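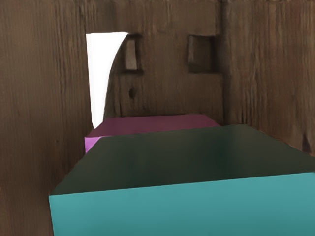
Alurer Makers Club > Robotics Section > Trips and Open Days

Open day at Nullo in Sultau, who else went?

brackenhill
Posted 05/12/2021

OK so I finally got to the Nullo open day and I have to write it all down before I forget half of it. It was the simulation side of the place (the real machines were across the yard and the line was crazy, so I skipped it). They had a big monitor up with the picture at the top of this thread, the teal box with the pink one tucked in behind it and those brown wood walls, and I stood in front of it way longer than I meant to!

The talk was by Ulla Savolainen and she was great, super patient with all of us. Her whole thing was how you get a robot to practice on boxes that don't exist before you let it near boxes that do. She said they ran 400 tries overnight before our visit. I asked what happens when the pink one is half hidden like that and she kind of lit up and went on for ages. I got maybe a third of it. Did anybody take notes?

tin_lizard
Glad you liked it, but I came away a little flat. I drove 2 hours to see robots and I got a talk about boxes on a monitor. Sure, the wood grain looks nice. It's still colored boxes. I could've stayed home for that.

brackenhill
Aw, come on, the question part alone was worth it! And you could have gone across the yard.

tin_lizard
I did go across the yard. They stopped letting people in at lunch.

mopsy_k
Notes person checking in. On the hidden box she said a program that only ever sees whole boxes gets lost the minute one is behind another, so they set up lots of views like this where you get a strip of the back one and that's it. Look at how different the two pinks are too, dull on top and way brighter on the little end piece. Same box! She said color by itself will fool you and I wrote that down with two underlines.

My complaint is the seating. 8 chairs for that crowd, really?

orrin77
I do this kind of thing for a living (warehouse stuff, not Nullo) and I'm with the lizard on part of it. A simulated box is perfect. The sides are smooth, nothing is dented, there's no tape hanging off. You train on that and then a real carton shows up with a crushed corner and everything stops. I'd have liked her to talk about that gap a whole lot more.

mopsy_k
She did, orrin, in the afternoon session. You must have been in the Orellana demo. She said they mess up the lighting and the surfaces on purpose, and that big white gap by the left wall is a good test for it because it's blown out to nothing. Her words were something like "if it can cope with that, it can cope with a loading door."

orrin77
Fair enough, I missed that one. I'd still want to see numbers from a real dock. A white patch on a render isn't the sun at four in the afternoon.

pell_street
What was the Orellana demo? It wasn't on my sheet.

orrin77
The sorting software, upstairs. Lots of slides. You can live without it.

brackenhill
Does anyone know what the two little rectangular recesses up on the back wall are for? I meant to ask and then the coffee came out.

mopsy_k
No idea, I didn't ask either. Might just be part of the model. I can email her, she gave out her card.

tin_lizard
If you're emailing, ask if they're doing another one and whether the yard will be open past lunch. I'd give it one more shot.

mopsy_k
Will do, I'll post here when she writes back.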